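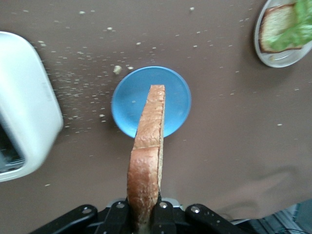 A slice held above the blue plate.

Bread Month winds down, and what a month!

When Kelly Meireles suggested back in April that we give a whole issue of the Dendlow Table Letter over to plain white bread, I wondered if there would be enough to say. There was plenty. Your emails kept coming (thank you, thank you), and the one subject that got everybody going was the slice. How thick? Crust on or off? Toasted right away or left alone? I read every message with a piece of buttered bread in my other hand, so forgive me if a few replies were slow.

Let's start with thickness, because that's where the strongest feelings are. Anselmo Aguiar wrote in to defend the thick slice, and he won me over completely. He bakes his loaf in a covered pan at 400 degrees for 35 minutes, takes off the lid for the last stretch of that so the top gets good and golden, and then makes himself leave it on the rack for 2 hours before the knife comes out. Two hours! I have never managed it. But I tried it his way for this issue and the difference is huge — the crumb holds together, the knife goes straight down, and you can cut a generous slice that doesn't lean over or tear near the bottom.

His other tip is to lay the loaf on its side to cut it. The side crust is softer than the top and the blade bites in without squashing anything. I've been baking for years and had never thought of it.

Now, the crust. I asked for votes and got love letters. One reader on Figueiredo Street eats the crust first, all the way around, and saves the middle for jam. Another trims hers off and dries them in a low oven for crumbs, which she keeps in a jar and shakes over baked macaroni. I tried that as well and it's wonderful, especially with a little garlic and black pepper stirred in. If your family leaves crusts behind, start a bag in the freezer tonight.

And then plates! I didn't expect plates to come up at all, but several of you had opinions, and I'm with the people who like a plain colored one. Golden crust on sky blue is about as cheerful as breakfast gets. A small rim helps too, for the crumbs. If you're serving toast, warm the plate for a minute first so the underside stays crisp.

Kelly's favorite thing to do with a thick slice is her pan toast, and she's let me share it. Melt a good spoonful of butter over medium-low heat, lay in the bread, and leave it alone for 4 minutes. Turn it, add a pinch of salt to the pan, and give the second side a bit less. Slice a ripe tomato over the top, or go for honey. I've had it both ways this week, once on the same morning.

Next issue is all about beans, fresh and dried. Send your recipes, your questions and your grandmother's soup by the usual email address, and please tell me what size pot you use. Anselmo has already promised one to go with the rest of his loaf.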